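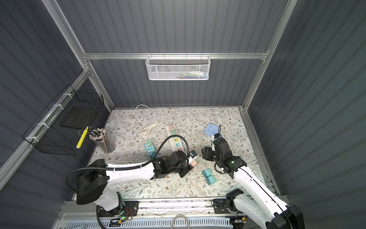

Itziar Esteban wrote back on the draft of this entry to say that the second batch of paste had been strained twice, and that the record should say so before any conclusion is drawn from the colour. The correction is accepted and has been carried into the text below. Her other remark, that the word "failed" is too strong for the linen samples, is dealt with under Results.

Workshop notebook, Bookbinding and Paper Repair
Lenereo building, lower workshop
Entry date: 12 April 2023
Entered by: Lợi Vũ

Purpose

The workshop has been asked to settle on one adhesive for the spine linings of the Starnlow parish ledgers. The ledgers are heavy, sewn on tapes, and were last rebound in a hard animal glue that has gone brown and brittle. Volume 3 has lost its spine covering completely and volume 5 is held at the front joint by four threads. A lining is wanted that will flex when the book is opened and that a later binder can take off with moisture alone.

Three adhesives were compared: wheat starch paste cooked in the workshop, methyl cellulose, and a mixture of the two. The PVA in the grey cupboard was left out of the comparison. It is a perfectly good adhesive for new case work, but it cannot be reversed to the standard the parish has requested.

Materials

Wheat starch, from the opened bag. The bag carries no date and should be replaced before the main work begins.
Methyl cellulose, prepared the previous afternoon and left covered overnight.
Japanese paper, medium weight, from the Wisow order.
Unbleached linen, washed and pressed.
Offcuts of old ledger paper, kept from the repair of volume 1.

The Wisow paper is slightly heavier than the sheet we were sent as a sample. The difference can be felt at the fold, and it takes longer to relax when pasted out. The supplier has been written to. No reply has been received.

Procedure

Paste was cooked at one part starch to five parts water, soaked beforehand, then stirred over low heat until it turned translucent and began to pull away from the side of the pot. It was cooled under a damp cloth. The first batch was strained once and the second batch twice, as noted at the head of this entry. The second batch is noticeably paler and brushes out with fewer grains. I had put this down to the cooking time, which was also a little shorter, and the two causes cannot now be separated. A third batch, cooked for the full time and strained twice, is needed.

Each adhesive was brushed onto paper and linen strips, which were laid on the ledger offcuts, rubbed down through silicone release paper and dried between blotters under weight. Blotters were changed after the first hour and again before closing. Grain direction was marked in pencil on every strip.

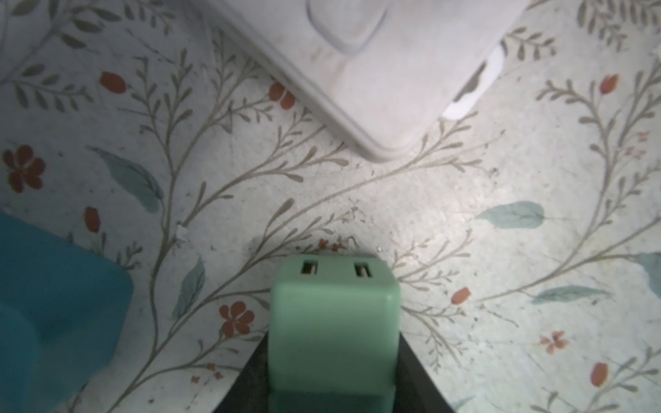
The strips were then folded by hand along the grain, opened flat, and folded again, 100 times each. Folding was shared between the two of us, and the initials on the back of each strip show who did which. There is some difference in our hands. Itziar folds more sharply than I do, and her strips show more wear at the crease for the same number of folds. Future tests should be folded by one person, or over a rod of fixed diameter.

Results

Paste on Japanese paper held well throughout. There was no lifting at the edges and the crease remained soft. When dampened through a strip of wet blotter, the lining came away cleanly and left very little residue.

Methyl cellulose on Japanese paper lifted at one corner on two strips. It released more quickly than any other combination, and it remains my preference for softening the old glue before it is scraped.

The mixture performed much like paste alone, with a longer working time. That would be useful on the larger volumes, where the paste at the head is already drying before the tail has been rubbed down.

Linen gave poor results with methyl cellulose. The draft of this entry said that these samples failed. Itziar's view is that a lining which lifts at the ends but holds in the middle has been under-pressed, and that the weights used were too light for cloth. This is fair. The wording has been changed to "not proven", and the linen samples will be repeated under the cast iron weights.

Condition notes on the ledgers

Volume 4 was collated while the strips were drying. It has 167 leaves, foliated in ink in a later hand. The earliest entry is dated 1734, which agrees with the parish list. There is old water staining at the tail of the last two gatherings – the paper there is limp and will need sizing before it is sewn. A pressed fern was found between two leaves near the back. It has been put in an envelope with its location written on the front and will be returned with the volume.

To be done

Cook the third batch of paste.
Repeat the linen samples.
Order starch and blotters.
Ask the parish whether the existing labels are to be kept on the new spines – they are printed on thin red leather and two are loose.
Sewing of volume 4 is planned for May, provided the linings are settled by then.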